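About Wosto

Wosto sets up and looks after robot arms for small food businesses. We started in January with one product, a tabletop portioning kit called Lillum, and it is still most of what we do. We are based in Tulance and we work with kitchens, delis and meal-prep shops within a day's drive.

What we sell

Lillum is a tabletop kit for portioning cooked food by weight. It comes with an arm, a two-finger gripper, a digital scale and the software that ties them together. You tell it the target weight and the container, and it moves food until the scale reads within the limit you set. You can buy it outright or rent it by the month. The rental price includes service, spare fingers and software updates. The purchase price includes the first year of service.

We don't make the arms. We buy them from an established supplier and do the rest ourselves: the mounting, the finger shapes, the recipes, the training and the support. A recipe in our sense is a set of instructions for one food in one container. Rice, cut vegetables and breaded chicken all behave differently under a gripper, and each one needs its own recipe. Lillum ships with 20 recipes. We write new ones for customers on request, and most take us 3 days once we have the food in hand.

How we work

We like to test with your food before you sign anything. You send us the product and the containers you use now, and we run them on our own bench. Every trial is 165 portions. We send you the full list of weights, including the bad ones, along with the time for each portion and a note on anything that was dropped or damaged. There is no charge for the first trial.

Pieces with uneven shapes take the most work. Two fingers can hold one large chunk or several small ones, and the weight of a single grab varies a lot. The software handles this by making a large grab first and smaller ones after it, checking the scale each time. Soft foods need a lighter grip and a slower lift.

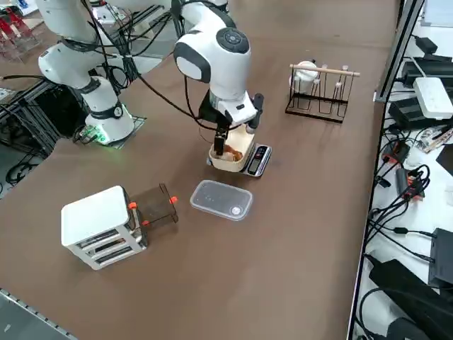

Kibet Mutiso wrote to us after his trial that the weights were closer than his staff got by hand on a busy morning, but that the speed was not there yet for his lunch rush, and he wanted to know if a second arm would fix it. We told him it would help with some foods and make little difference with others. He rents one kit now and uses it for the early prep, before the shop opens.

That is a fair picture of where Lillum fits. It is slower than a trained person at most foods. It is steady, it keeps a record of every portion, and it can be left on a long batch while your staff do other work. If you need high volume, a fixed portioning line will serve you better and we will say so when you call.

Installation and training

A standard install takes one visit. We need a level table that does not rock, a grounded outlet and enough clear space for the arm to move. We bolt down the mounting plate, set the working limits and run your first recipe with you. Training is part of the visit and covers starting, stopping, cleaning and changing the gripper fingers. We ask that two members of your staff attend.

The fingers come off without tools and should be washed after each product. The arm itself is wiped down and must not be sprayed or put near a dish machine.

Service

Support is by phone and email during business hours. If we can't solve a problem over the phone, we send a loaner kit and take yours back to the shop. Customers on the Mrema plan, our extended service contract, also get an inspection twice a year and replacement of worn cables at no extra cost.

Who we are

There are 10 of us. Most of the team came from kitchen equipment repair, and the others from software. The people who write the recipes also answer the support line.

Contact

To book a trial, use the form on the contact page and tell us the food, the portion weight and the container. We will write back with shipping instructions and a date on our bench.

Page last updated Nov 1, 2021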